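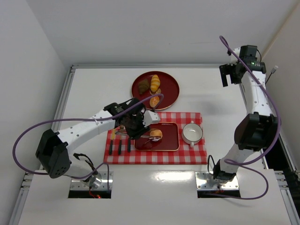
Breakfast for one: round tray at the back, square tray on the gingham.

Paloma Pennington

Table setting notes, part 2. Last time was linens. This one is trays.

Paloma Pennington

The big round tray is for serving. It stays behind the placemat and holds whatever came out of the bakery bag: a croissant, a roll, a brown pastry. Red with a gold rim, so it reads as a set with the placemat check.

Paloma Pennington

The small square tray does the job of a plate. One roll at a time. A raised edge keeps crumbs off the cloth - gingham hides jam, but it shows every flake of croissant.

Paloma Pennington

Cup goes to the right of the square tray. I like two handles for anything milky. Mine holds 200 ml, so a full moka pot fills it with room for milk.

Paloma Pennington

Flatware on the left edge of the mat, all vertical. Black handles look heavy next to white china, fine next to red.

Paloma Pennington

Emrys Parri asked about placemat size. Mine is 50 cm wide. Any narrower and the flatware ends up on the bare table.

Paloma Pennington

Cotton mats: wash cold, iron damp, store flat. Folded ones keep the crease through breakfast. Part 3 is napkins.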